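**Druson Cable Labels, Pack of 60**

The labels were reviewed over two months in the equipment room of the Quiambao branch library. Each one wraps once around the cable and leaves a flag for writing. The surface accepts ordinary pen, and the ink did not smear after a day's drying.

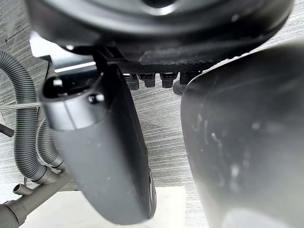
Anju Dhillon reported that the flags curled on thinner cables, and she would have preferred a shorter size. We saw the same on 2 of the labels – both on telephone cord.

Removal leaves a slight residue. The pack is recommended for staff areas. The Trolent labels remain the better choice for public desks.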